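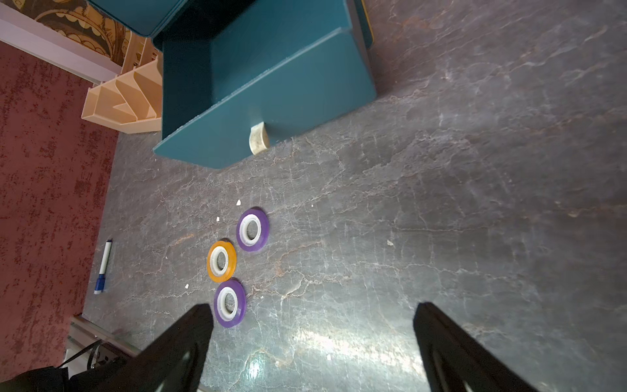

Speaker notes: Clearing a Desk That Other People Use
Khadija Naciri
Jun 4, 2020
Slides are numbered in the margin of the printed copy. Pause where it says pause.

Opening

Good morning. Thank you to Yasmine Shehata for setting up the room and for finding the right adapter.

My talk is on shared desks. I mean the desk by the door, the one with the tape and the markers, where people wrap things, sign for things and leave things. I have been looking after desks like that at Grornora for 4 years, first at the front office and then on the upper floor.

I am going to talk about small supplies, then paper, then who does the work. Questions at the end, please, except if you can't hear me.

(Check that the back row can hear.)

Small supplies

Start with the small things. People want to start with the paper because the paper looks serious. But a folder that is standing up is already more or less put away. A roll of tape lying on the desk is in the way of the next person.

Tape is the best place to begin. It is round, it moves when you bump it, and it doesn't fit in a pen cup. Most offices I have visited keep tape in a box with rubber bands, staples and old keys, and then they buy more tape because they can't find any.

At Grornora we use colored tape. Each color goes on a different kind of parcel. Purple is for internal mail. Amber is for anything going to the Piludlow building. If you use colors, write the meaning on a card and put the card where the tape lives. We went a whole August with two people using purple for different things, and Lesego Shabalala had to open a lot of parcels.

(Pause. Lesego is in the audience, let her respond if she wants to.)

Markers next. A whiteboard marker on a desk has usually walked over from a whiteboard. Take it back there. If it has dried out, throw it away at once. Don't put a dry marker back with the others. I test them on scrap paper on the way to the board.

Boxes and drawers

Now, containers. My rule is one drawer for one kind of thing. If the drawer is for tape, it is for tape. When the drawer is full, stop buying tape.

I prefer a drawer to a box with a lid. With a lid, people put things on top of the lid. Then nobody wants to lift it. A drawer can be pulled out with one hand while you hold a parcel in the other.

Measure before you buy. Take your widest roll of tape with you, or write down its width and its height lying flat. I bought 5 drawer boxes from Grerkine that were too shallow for a roll standing on its edge. They were fine once we laid the rolls flat, but then each one held less than I had planned.

Pull the drawer out part of the way before you begin, so you aren't opening and closing it for each item. Heavy things at the back. Close it when you have finished. An open drawer on a busy desk catches sleeves.

(Next slide.) 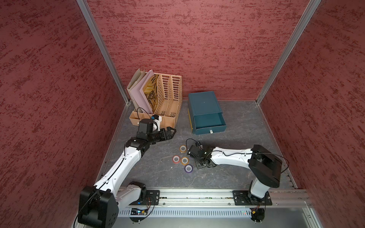 Slide 6. Organizer with folders at the left, teal drawer box to its right, tape on the work surface.

Leave this slide up through the next section.

I want to stay with the drawer for a minute. It is open and it is empty, and the tape is out on the surface nearby. You have the supplies and you have the space for them close together. That is a two-minute job, and it is the kind of job that stays undone for weeks on a shared desk.

Look at the organizer too. The folders are all at one end and the slots on the right are free. I like free slots. When every slot is full, the next folder goes flat on the desk, and then another one goes on top of it.

Paper

Keep folders upright. Use different colors, and put the one you reach for most often at the end nearest your chair. Ours is yellow and holds the delivery slips.

Don't keep anything in the organizer that is finished. Marthinus Ndlovu goes through ours once a month and moves closed paperwork to the cabinet. The first time he did it, he took out 400 sheets. Since then it has been a thin stack each time.

If you have a low front section on your organizer, decide what it is for. We use ours for blank labels. Before that it held paper clips, receipts and somebody's lip balm.

Wiping down

When the surface is clear, wipe it. Gray stone-look tops hide crumbs and bits of paper better than plain white ones do, so get down to the side and look across the surface. Sweep the bits into your hand first and then use a damp cloth. Dry it before any paper goes back.

Who does it

Chantelle Pretorius asked me to cover this part. On the upper floor, the last person to wrap a parcel clears the desk. There is no chart. We tried a chart and people stopped reading it.

On cost: we spent 3,715 on desk supplies the year before we began, and a good share of that was tape we already owned. I don't have the new figure yet. Chantelle will send it around with the handout.

(Handout is on the table by the exit. Take questions. Iglesias has the room after us, so stop on time and take the adapter back to Yasmine.)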